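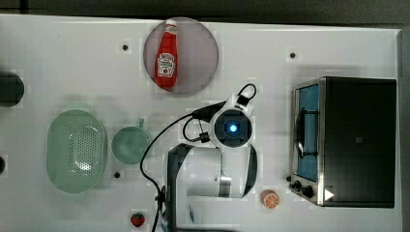
Green mug, green colander, ketchup on the pink plate.

Kitchen corner news – the pretend one, that is
January 16, 2022
By Nazma Howlader

Quick one this time, I have 8 emails open and a kettle going.

The play kitchen things are coming back out. They were boxed up in November when we needed the shelf for coats, and then the box went under two other boxes, and you know the rest. Imtiaz Begum dug it out last week. Everything got a wash in the big sink, twice for the small foods. Teh lids are still missing from one set of pots so if a lid turns up in a coat pocket or a lunch bag, please send it back, no questions.

What we have: plates, mugs, the colander, pans, toy food, a couple of bottles, the usual. The pale green colander is the favorite by a mile. It has been a hat, a boat and a jail for dinosaurs, and one time it held pasta (string). The mug is the same sort of pale green and the kids treat the two as a pair, so they live side by side now. Please don't split them up at clean-up. There were tears over this before.

Ketchup. Yes, the red bottle with the white cap is staying. It goes on the plate, then it goes on everything else. One of the four-year-olds served me a full dinner of ketchup last year and charged me 762 dollars. I paid in buttons.

A few things on putting away, as it got messy before the break:

Plates flat at the bottom of the box. Cups and mugs next, then small foods in the zip bag. Colander goes on top, not under the pans – the rim on the old one cracked that way. Wipe the white table before you pack, crumbs get into everything. Box goes back on the LOW shelf so the kids can reach it themselves.

Imtiaz is also asking for more toy food. We are down to 27 pieces, he says, and most of that is bread. Fruit would be great, anything round that isn't tiny. No real packets or cans please, we had ants. If you are clearing out at home and have a spare plate or a small bowl, we'll take those too, any color, doesn't need to match. Nothing glass.

The Urnport room has the kitchen in the mornings and Tridier room gets it after nap. Swap is at the snack bell. If you're helping out in Tridier, the kids there like to be given a menu, so make one up and write it big. Soup always sells. Last year's menus are in the blue folder if you're stuck, but some of them are mostly scribble and one is a drawing of a foot.

Also looking for a grown-up with 30 minutes to spare at the end of the morning to help wash up. It's not hard, warm water and a brush, and you can sit down for it. Put your name on the sheet by the door or just catch me in the hall.

I think thats all. Oh – aprons. We have the small ones but the ties are coming off, so anyone handy with a needle, they're in the bag on my hook. Thank you to the Rathnayake family for the last lot of mending, it has held up really well.

Nazma

Recent items
Coat pegs: new labels are up
Lost mittens, second list
Story corner wants your old cushions
Paint shirts – please take home and wash
Snack rota for the rest of the month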